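Gutter and downspout check, Sunday, January 19, 2020

Gutter brackets – 34 along the back, all tight but 2. I put new screws in those myself.

Seams: fine on the Cliner side. The long run over the porch has a drip at the corner, so I'm getting it resealed in April.

Downspouts: clear! I ran the hose down each one for a good while.

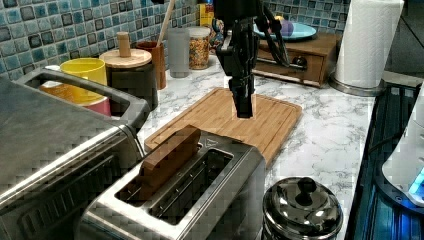 Verschueren thinks the porch corner won't hold with sealant alone and would swap the whole miter, and I'm starting to lean that way too.

Splash blocks: one has tipped back toward the wall. Not fixed yet.

Leaf guards: okay, a bit bent by the chimney – still need to call Sulon about a spare length.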